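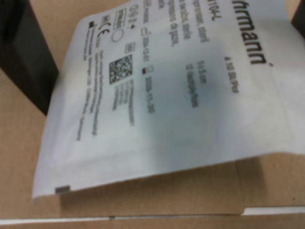

Photo: Jomach

Wanyama seeks a stock clerk for its clinic supply store in Tratholm. Start: June. Reference 209.
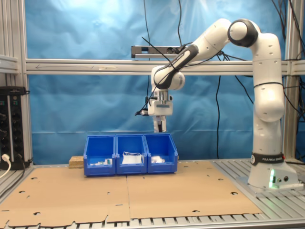

Blue storage bins, Tratholm

The store holds 800 product lines — mostly dressings and gauze.

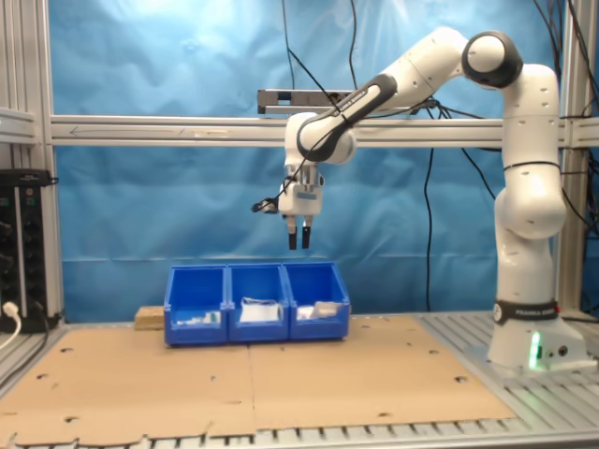
Clerks pick orders by size and lot. Small items go in blue plastic bins joined in a row, like these three. Shifts run 5 hours.
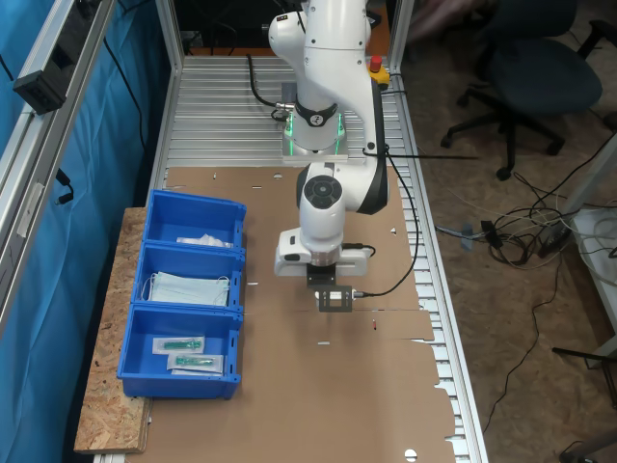

Is training paid?
Training is paid at the full rate.

This site uses cookies. Accept | Settings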